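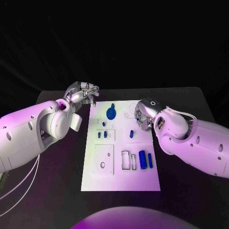
Par la rédaction d'Undar, rubrique Idées

Le compte rendu de Husby tient en deux pages, et l'incident en quatre lignes. Un jeudi, pendant une série d'insertions de chevilles, la main droite de la cellule Niazi a continué à serrer après l'ordre d'ouverture. L'opérateur s'est approché pour dégager la pièce et le bras est reparti. Il a retiré ses doigts à temps. Conclusion du document : « événement mineur, sans conséquence sur la campagne ».

Je veux bien que l'événement soit mineur. J'aimerais savoir qui en a décidé. La campagne comptait 448 essais, dont 11 arrêts rangés sous l'étiquette « interruption manuelle ». Combien de ces arrêts ressemblaient à celui de jeudi ? Le compte rendu ne le dit pas, et Arndale, qui a intégré la cellule, nous a répondu que l'étiquette était « suffisamment descriptive ». Elle décrit surtout le geste de l'opérateur. La cause, il faut la deviner.

On nous vend l'assemblage à deux bras comme une affaire de dextérité : une petite pièce bleue entre des doigts articulés, une plaque percée d'une fente, un plateau de formes à garnir. Le public regarde la cheville. Moi, je regarde ce qui se passe quand la commande et la main ne sont plus d'accord.

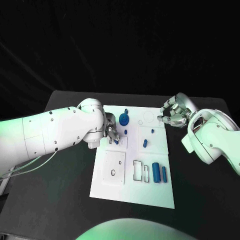
Le mot « reprise »

Après la perte du signal de la main, le logiciel attendait 17 secondes, puis reprenait la trajectoire là où il l'avait laissée. Le fabricant appelle cela une reprise automatique et la présente comme un gain de temps. Dans un atelier, on apprend aux apprentis qu'une machine arrêtée reste arrêtée tant que quelqu'un ne l'a pas réarmée. Je ne vois pas pourquoi des doigts de métal vaudraient une exception.

On m'objectera que les efforts sont faibles et les pièces minuscules. C'est vrai pour les pièces. Le bras qui les porte a une autre masse, et l'opérateur qui se penche au-dessus du plateau ne pense pas au bras, il pense à la cheville coincée.

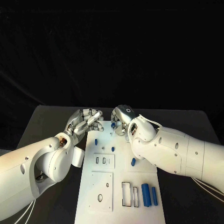 Un arrêt logiciel suffit-il pour intervenir à la main ?

Il faut couper l'énergie des deux bras par l'arrêt d'urgence, vérifier qu'ils ne bougent plus, et garder la commande de réarmement hors de portée de tout autre poste.

La consigne figurait d'ailleurs dans la notice de Husby, page 40. Une procédure rangée si loin n'est pas une protection. Elle servira à expliquer plus tard que l'opérateur avait tort. Le correctif livré depuis fait passer un voyant à l'orange pendant l'attente. Le délai, lui, n'a pas changé, et le bras repart toujours seul. 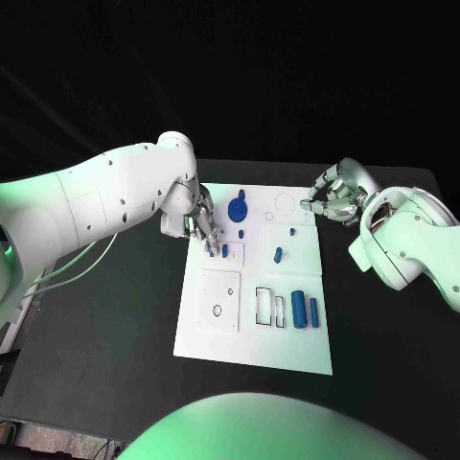

Que devrait contenir un rapport d'incident de ce genre ?

L'heure de l'ordre, l'heure de la réponse, l'état de chaque bras, la position de la personne et la version du logiciel, avec les journaux bruts en annexe.

Arndale possède ces journaux. Nous les avons demandés deux fois. La société promet une synthèse pour novembre, sans préciser si les arrêts manuels y seront détaillés un par un. En attendant, la cellule tourne, avec le même délai de reprise, et je continue à trouver le mot « mineur » bien généreux.

Classé dans : Idées > Robotique > Sécurité au travail
40 partages · 11 commentaires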